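What the peel knows: moisture loss in stored fruit

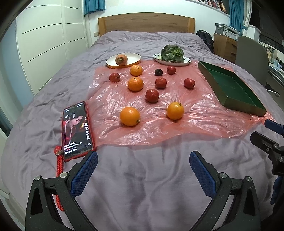
Oranges, a plum and other fruit laid out on a plastic sheet.

A harvested fruit goes on respiring. It takes in oxygen, gives off carbon dioxide and heat, and loses water through its skin, with no root to replace it. For most of the trade, water is the loss that matters first, as fruit is sold by weight and a shrivelled skin is marked down before the flesh has changed at all.

The rate depends on the skin. Citrus peel carries a layer of natural wax over a thick, oily rind, and washing removes part of it. Packhouses therefore apply a replacement coating after the wash. Plums have a fine bloom that rubs away with handling. Apples vary by variety, and russeted types lose water faster than smooth ones because the corky patches are more open.

At the Brurkent store outside Flamton, Vittoria Testa has spent two seasons weighing crates on their way in and out. The site holds 4000 crates across 18 rooms, each with its own cooling and humidity control. Her records put the largest losses in the first hours after loading, when warm fruit meets cold air.

"The pressure difference is at its greatest then," she says. "People look at the thermometer on the wall. I want to know the temperature in the middle of the crate."

Fan speed is the usual argument. Fast air cools the load sooner but strips moisture if left running. Samran Paisan, who manages the rooms, now runs the fans at full speed until the core temperature settles and then drops them to the lowest setting that keeps the air mixed. Over one winter, 106 crates of a late apple called Stodier were held this way beside a matched set under constant fans. The constant set softened earlier at the stem end.

Ethylene complicates the room plan. Apples release a good deal of it and citrus very little, but citrus will yellow at the button if the two share air for long. Paisan keeps them at opposite ends of the building, on separate ducts.

The next trial starts in September and compares vented liners with plain ones. Testa expects the plain liners to save more weight and to cause more mould, and has asked for an extra set of scales.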